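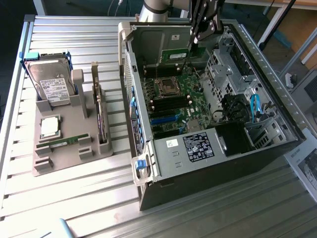
Old family computer won't start, want the photos off it before I clear the house

Posted by Natsumi Kaneko in Help at Home, Corkcombe

Hello everyone, I hope this is the right place for it. I'm slowly clearing my late aunt's house and have come to the back bedroom, where her computer lives. It's a big black-and-silver tower, older than my marriage, and when I press the button the fan goes for a second or two and then stops. She scanned all the family albums on to it one winter, over 2,000 pictures by her own reckoning, and then gave the albums away to cousins in three different countries (bless her, she thought she was being tidy).

A shop in Fokport has quoted me 300 pounds for "data recovery", and they want to keep it for a month. I can manage a screwdriver but I've never opened a computer in my life. Is that a fair price, or is there something I could try first? The house has to be empty by the end of April.

Toshiko Arai

So sorry about your aunt, Natsumi. Please don't pay the 300 yet! A computer that won't start very often has a perfectly good disk inside it, and what you describe sounds to me like a tired power supply. Recovery prices are meant for disks that have failed, and you don't know that yours has.
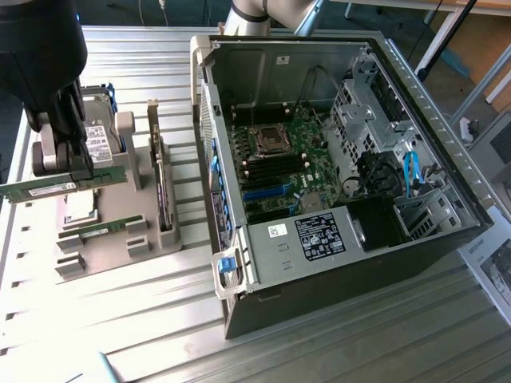 When I did my father's, the part that frightened me was not knowing which bit held the pictures. You're after the hard drive, and everything else can stay where it is. It's the silver one with the white printed label, and you can see it standing up behind the long green stick, which is memory and holds nothing once the power is off, so don't worry about saving that. Unplug the tower at the wall, take the side off, and touch bare metal on the case before you reach in. There'll be two cables on the drive and probably some screws. Write down what the label says before you buy anything, as older drives have a wide flat connector and newer ones a small thin one, and you need an adapter to match. Mine came with its own mains plug and cost less than a decent lunch. Plug it into your laptop and, with luck, up comes the drive like a memory stick.

Copy everything twice, please, to two separate places, and check you can open a good handful before the tower goes anywhere. If the drive clicks or grinds, switch it off straight away and then do go to the shop. And look beyond the pictures folder. My father's were all in one called Hauser, after the street he grew up in, and I nearly missed them.

Hazem Cherkaoui

just get a new power supply, 50 quid at most. did mine on a Saturday morning, easy

Sayaka Tanabe

I agree with Toshiko, I'd leave the power supply alone if all you want is the photos. One small thing to add: do write to the cousins as well. When we lost Mum's scans we asked round the family and had 48 of the originals back in the post, with names pencilled on the backs that none of us had ever seen. Good luck with the house, it's a heavy job, and do let us know how you get on.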